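Visit report: student manipulation projects at the Ouellet workshop

The workshop opened its doors on June 4, 2023, for the end-of-year presentation of the second-year robotics option. I attended the morning session, which consisted of a 30 minute talk followed by free access to the benches.

Nathalie Beaulieu teaches the option and gave the talk. Students work in pairs from February onwards. Each pair receives the same task, clearing and setting a small table of toy kitchen items, and the same budget of 300 recorded demonstrations. How the budget is spent is left to them. One pair, working under the project name Virnis, used all of theirs on a single object type and reported good grasps but poor placement. Another, Clomura, spread theirs over 9 objects and had the opposite result.

Most of the questions concerned reset time. Beaulieu said that putting the objects back between attempts takes longer than the attempts themselves, and that marks are given for a written reset procedure. I looked at two of these. The better one fitted on a single page and specified the starting orientation of every item.

Hélène Fortin supervises the hardware side. Her remarks were mainly on cable routing, where slack has to allow for full wrist rotation without catching on tall objects. She also asks students to check the view from overhead before each session, as the arm can hide the item it is reaching for.

The Ridau bench was the one I spent longest at. Its students have chosen plate placement as their subject, scored on whether an item ends up within the rim. Their last test series ran to 40 trials. Failures were logged by type, with slips during release the largest group.
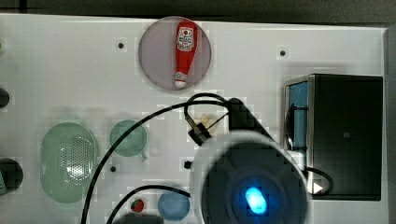

Ridau bench: toy ketchup bottle on the plate, gripper at lower centre.

Written reports are due two weeks after the open day. Fortin confirmed that the demonstration data will be passed on to next year's group, together with the reset procedures. Parking is at the rear of the building and the workshop entrance is on the first floor.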